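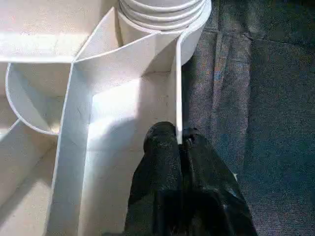 The Case for Plain White Storage

Home About Opinion Archive Contact

The Girbridge Household Institute is asked each June to comment on the furnishing of shared workrooms. Our position has changed little. A room that many people use is best served by plain white pieces with open compartments, set against a dark floor or a dark table covering. Dust and stray items show up quickly on a white compartment floor, and people tend to deal with what they can see.

Dark textiles require a different policy. A black cloth bunched beside a white panel hides its own folds, and small objects go missing in them.

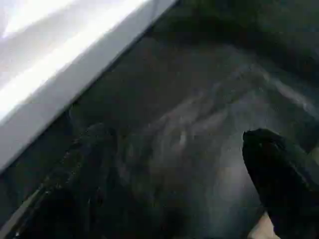
We therefore recommend that cloths be shaken out and folded at the end of each session, and that they be given a compartment of their own. Melina Papadakis, writing for our 2019 review, considered this excessive for small rooms. We respect the argument but do not share it.

Upright frames are a harder question. They make good use of height, yet they claim more of the tabletop than their slender poles suggest – a wide base must go somewhere. The workroom at Matlala gave up 6 hooks and a shelf when it adopted frames, and its users were right to complain.

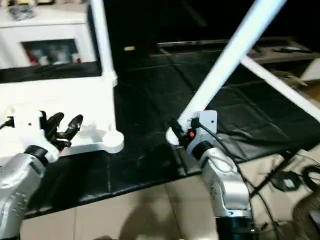
Our view is that a frame should stand only where the cabinet behind it can still be opened. Bottles kept behind glass are of little use if reaching them means moving the furniture first.

Finally, there is the matter of labels. Suppliers persist in printing long strings of characters at a size few adults can read. A room label should carry one word, in large type.
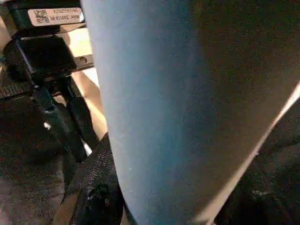

White label with a small square code and two lines of very small print.

The Institute will continue to press this point with suppliers.

Last updated: Mar 1, 2024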